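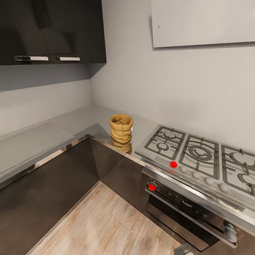
Viola Caruso wrote back on the first draft that a collision in simulation isn't a safety problem, it's a bookkeeping problem, and that I should stop using the word "crash" for something that never scratched any paint. I see her point! But I kept the word, and I want to use this section to say why.

5.2 The door sweep failure

We ran 200 episodes of the close-the-microwave task in the Ineck kitchen, using the Denik planner with its stock settings. Of those, 33 failed. I went in expecting grasping trouble (that's what bit us in November), so I spent way too long staring at finger contacts before I looked at the path the arm takes on its way to the door.

Search this journal Enter keywords Go

In 21 of the failed episodes the planner treated the microwave as a closed box. It had read the joint angle of the door once, at reset, and then kept using that old value after the environment swung the door open. So the arm took the short way across the front of the counter, right through the space where the door was hanging. The simulator pushed back hard, the wrist joint went over its torque limit, and the episode ended with an error code that our logger happily filed under "timeout." That last part is my fault. I wrote the logger.
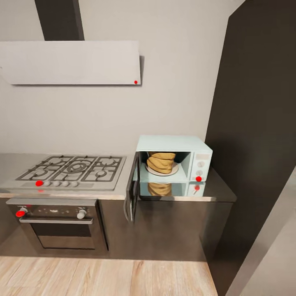 Figure 5. Microwave with the door open and food on a plate inside, close-the-microwave task.

The other failures were a mixed bag: a few slips off the door edge, a few real timeouts, and one run where the gripper got close to the oven handle and stayed there, which I still can't explain. I've left all of them in the released logs with their original labels, plus a second column with the labels they should have had.

The fix for the stale angle was boring. We now refresh every joint state before each replan, and the Russo checker refuses any path whose collision model is older than the current step. It slows planning down a little. I'd take that trade every time, given that the same planner build was headed for the real arm at Prestau, where a door has real glass in it.
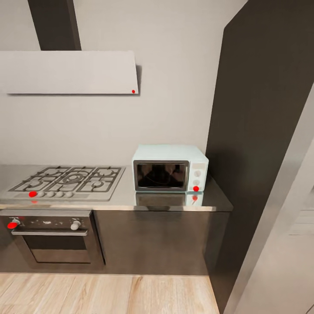 One reader of the preprint asked whether starting every episode with the door shut would have hidden the fault completely. Yes, it would have, and our older benchmark did just that, so please don't read its clean collision numbers as proof of anything. We've added a mid-episode door change to the test set, and I'd like to see other groups try it on their own planners before they move to hardware.

We use cookies to improve your experience on this site. Accept all Manage preferences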